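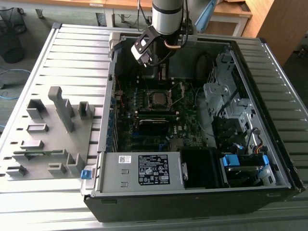
4.2 Why the tower stays in the closet

Of the 412 households that returned the Praten questionnaire, 28 percent reported owning at least one desktop computer that had not been switched on in the past year. We had expected to find these machines in basements. Most were in bedrooms, often under the bed, and several were holding up other things. One respondent listed the function of the machine as "shelf," and we have coded it under continued use.

The usual account in the literature is that people keep dead electronics out of ignorance: they do not know where to take them. Our respondents knew very well. The Praten drop-off site is next to the only supermarket with free parking, and most households could name its opening hours, including some that gave the hours more accurately than the sign on its gate does. Information campaigns, on which the town has spent a good deal of its recycling budget, seem to have reached everyone and moved very few of them.

What respondents talked about, when given an open text box and no word limit, was the inside of the case. A laptop is sealed, and its owner tends to think of it as one thing that works or doesn't. A desktop tower can be laid on its side and opened (Figure 3), at which point it becomes a collection of parts, any of which might be good. Owners who had opened the case at least once kept the machine longer than those who had not. They also rated its resale value higher, though few had tried to sell it, and those who had tried rated it lowest of all.

We call this the parts effect, and it is separate from the worry about private files on the drive, with which it is often lumped together. The two can be pulled apart with the Flillness inventory, a 30-item scale first written for measuring attachment to kitchen equipment and adapted here with less trouble than we had feared. (The item on cake tins was dropped.) Households that scored high on file worry were willing to give up the tower once the drive was out. Households that scored high on the parts effect were not, and some asked whether they could have the drive back as well.

Price made little difference. In the Gornberg follow-up, carried out in August with a smaller sample, we offered vouchers worth 50 dollars for any complete tower, working or otherwise. Uptake was poor. A common reply was that if we were willing to pay that much, there must be something valuable in it – a fair inference, and one that our design should have seen coming. The free pickup offered at Ambrose did better, mainly among people who were moving.

Two limits should be noted. Ownership was self-reported, and respondents did not always agree with the other members of their own household on whether a given machine was broken, being repaired, or "basically fine." Where answers conflicted we used the answer of the person who filled in the form, who was in most cases the person who had bought the computer. The second limit is that we asked only about towers. Loose cables were left out of the questionnaire after the pilot, when the responses no longer fit on the page.

Figure 3. A desktop tower on its side with the case open.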